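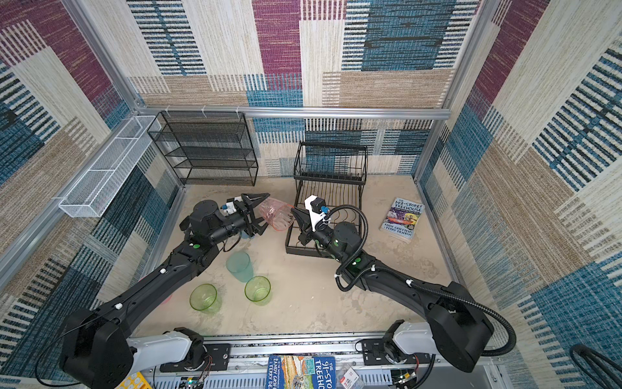
The two-arm bench at Trestoder, with a plastic cup in the left gripper and a dish rack at the back.

Sheldon Cormier keeps his notes on grippers in a spiral pad, one page per trial. A trial is 50 attempts at one job. By the time I visited the Trestoder workshop he had filled most of a second pad and had changed his mind twice.

The question he was given is a dull one, he says. Rulau, the company paying for the tests, wants to know which fingers to put on a low-cost pair of arms meant for kitchen chores. The choices are a narrow pointed finger and a wide one with a soft pad. Cormier and his colleague Fereshteh Ansari have been running both against the same goods: thin plastic cups, a wire dish rack, and paperback books.

Cups are the hard part. They are light and ribbed, and they roll. "A cup standing up is easy with anything," Ansari said. "Lay it on its side and you find out what your fingers are like."

The pointed fingers did better than she expected. They get under the rim of a fallen cup and fit between the wires of the rack, where the wide pads catch. Their weak spot is grip force. Set it too high and the cup wall folds. The pads forgive a setting that is off by a lot, and Cormier still prefers them for books.

Camera placement took longer to settle than fingers. Ansari wanted the view from the wrist, close behind the gripper, and Cormier wanted one fixed view of the whole floor. They ran 200 attempts with each. The wrist view won on the final inch and lost whenever the other arm came close, so the software now reads both.

The controller, a small board called the Grurkilura, was swapped out in August after it kept dropping commands on long runs. The new one has been fine so far, though Ansari has asked for shorter cables.

Rulau gets the report next month. Cormier expects to recommend the pointed fingers, with a lower force limit than the maker sets. He has one more page of book trials to fill first.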